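The second winter is the one that counts

I moved in November with one suitcase, a backpack and a folding bike that I have ridden exactly twice. People at home kept asking whether I was brave or running away from something, and I never had a good answer (I still don't, and I've had a whole year of long tram rides to come up with one). My job had gone remote, my lease was ending, and a company called Scanlon was willing to put a foreigner on its payroll. So I went.

The first winter is easy, I can tell you that much. Everything is new! You get lost on the way to the pharmacy and it feels like an outing. You learn the word for "receipt" and use it all day long. I wrote home constantly in those months, long cheerful emails with the price of everything in them, and my mother printed them out and kept them in a folder.

Then summer came, and people I had just gotten to know went off to lake houses and grandparents, and I found out how quiet an apartment can get. I had picked mine because it was close to the office. It cost 900 a month, heating not included, on a street with a bank, another bank and a place that sells hearing aids. The landlord's agency, Petden, answered emails on a schedule I never managed to figure out. I once asked about a leaking radiator and got back, nine days later, a very polite PDF about recycling.

The paperwork deserves its own paragraph, so it gets one. To register your address you need a bank account, and to open the account you need proof that you've registered. Everybody who has moved abroad has a version of this story and tells it at parties, me included. Mine ended with a woman at window 40 who looked at my papers for a long time, sighed, and stamped all of them. I could have kissed her. I walked out into the sleet with my folder under my coat and bought myself a cake, a whole one.

What I wasn't ready for was how tired my face would get. If you've only ever lived in your own language, you might not know what I mean. After a dinner where you've caught maybe two thirds of the jokes and laughed at all of them to be safe, your cheeks hurt. I'd come home at ten and talk out loud to myself in English while I brushed my teeth.

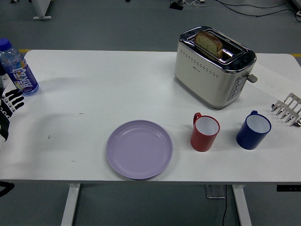
Annelies De Bruijn told me I was doing it backward, that I should quit laughing at jokes I didn't get and start asking people to explain them, since most of them love explaining and you end up with a friend out of it. She had moved four times by then, she said, and the only place she had never felt at home was the one where she had pretended to understand everything.

I tried it the following week at work and it was awful. Asking a room of five people to explain a pun about a soccer coach takes a certain kind of stomach. But one of them, Candela Llorente, wrote the pun down for me on a napkin with little arrows, and we've had lunch together ever since. She's a foreigner too, it came out over soup, and had been nodding along at the same jokes for her entire first year.

So there are two of us now, and we have a language class in the evenings in a room above a shop called Okia. I'm bad at the class. I can do the past tense if I get a run at it. Our teacher makes us read local history aloud, and I now know far more than I ever wanted to about a town hall fire in 1747, including the words for "bucket," "rooster" and "negligence." I've used "rooster" once in real life. It was a good day.

Do I miss home? Sure, in odd places. I miss knowing which line at the supermarket will move faster just from looking at the people in it. I miss being a little rude on the phone. My sister had a baby in the spring and I've met him on a screen, mostly the top of his head, and I don't have anything light to say about that.

My lease came up again this winter. I read the renewal letter standing in the hall with my boots on, and then I read it again with a dictionary, and then I signed. I did move the bed to the other wall afterward, and I asked Petden about the radiator again. I've got the folding bike listed for sale, if anyone's interested.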